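A **breadboard table** is a work table whose top is a metal plate with a regular pattern of holes. The holes let parts be bolted down anywhere on the surface and moved later. The name comes from the optical breadboard, a plate first used for holding lenses, mirrors and light sources. The tables are now common in teaching labs, repair shops and shared workrooms, often as an extension of an ordinary desk.

## Top

Most tops are aluminum, either bare or anodized. Steel is heavier and holds magnets, but it costs more to ship and can rust if scratched. Holes are usually threaded and set on a square grid. Some tops also have long grooves, which take sliding nuts or simply break up the surface between rows. 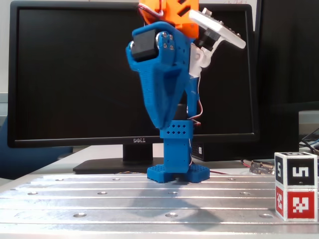

*A perforated aluminum table next to a white desk with two black monitors.*

Small plates can be lifted by one person and laid on an existing desk. Larger ones need their own frame. Marchand, a maker of shop furniture, sold its first folding frame as model 2288; it came with 9 crossbars and was dropped from the catalog after complaints about wobble. The later Nollance frame used fixed legs – a change credited to the designer Jacqueline Picard.

## Placement

A breadboard table is often set directly in front of a desk, so that screens and computers stay off the metal top. This leaves the holes free and keeps loose screws away from the keyboard. The two surfaces don't have to be the same height, though a large step between them makes it awkward to run cables across.

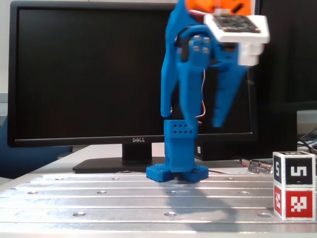 *Silver tabletop with a white desk behind it. The monitor stand and the computer case are on the desk; part of a blue office chair shows at far left.*

Birthe Lauritsen's handbook *The Shared Bench* recommends leaving 15 inches of clear metal along the front edge for tools and elbows. Kofi Fiadzo, writing about small workrooms, considers this wasteful and prefers a tool rail.

## Use and care

Items with a wide foot or base plate may be set down on the top or bolted through it. Light objects, such as blocks, printed markers and small circuit boards, are usually left loose.

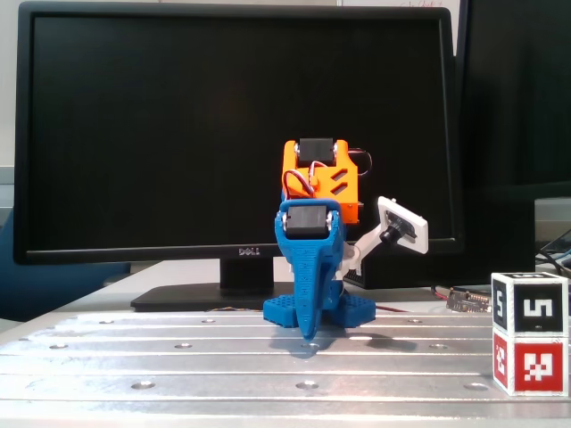 *Threaded holes and long grooves in an aluminum top. Two marker cubes are stacked at the right.*

Dust and metal chips collect in the holes and should be vacuumed out. Brushing tends to push them deeper. Bare aluminum is wiped with a damp cloth and mild soap – strong alkaline cleaners leave dull patches. Unused holes can be closed with plastic plugs.

## See also

- Optical table
- Pegboard
- T-slot
- Workbench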